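Pre-session check, two-arm table cell, Vondesville lab (with my comments)

I fill this in before every recording block for our small-object grasping study. Ticks alone never told me much, so I've started scribbling next to them.
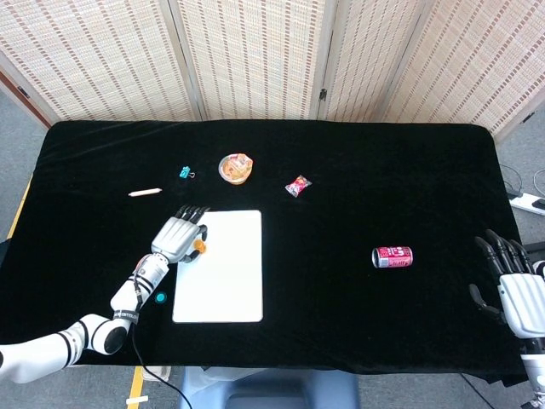

Quick recap for anyone borrowing the sheet: we're comparing two ways of collecting demonstrations, the old fixed-layout method and Cordeiro, our shuffled-layout one. Cordeiro got 90 good grasps before lunch on Wednesday and I'm still pretty chuffed about it!

1. E-stop within reach of the operator: OK
Tested from the chair, both arms dropped to hold. Do it every time, please, even if you're only popping in for one run.

2. Floor tape clear: OK
Yellow strips are still stuck down. Stay on your own side of them while the arms are live (yes, even to grab a dropped cap).

3. Cables: NEEDS WORK
The left wrist cable loops down past the forearm and over the front of the table. I'd like a clip on it. Power strip and black cables on the floor to the right also want tidying, that's a trip hazard for whoever resets the objects.

4. Cloth: OK, just
A bit wrinkled. I smooth it by hand with the arms parked. Small flat things like the teal disc are the ones that suffer if a fold creeps under them.

5. Objects: OK with a comment
Cup lid sealed, can not leaking. Pencil has a sharpened tip, so I keep it pointing away from the person doing resets. Arkitz sheet says swap any food item that gets squashed, and I agree.

6. Finger pads and thumb: OK
Wiped both hands. No splits that I could find.

7. Speed limit: OK
Capped at 90 mm/s for pinch grasps. Brornetti controller remembers the last setting, so check it yourself.

8. Screen behind table: OK
Gave it a nudge, stayed put. Hinges fine.

Still open: cable clip, floor cables. I'll sort both before the afternoon block and initial the sheet again then.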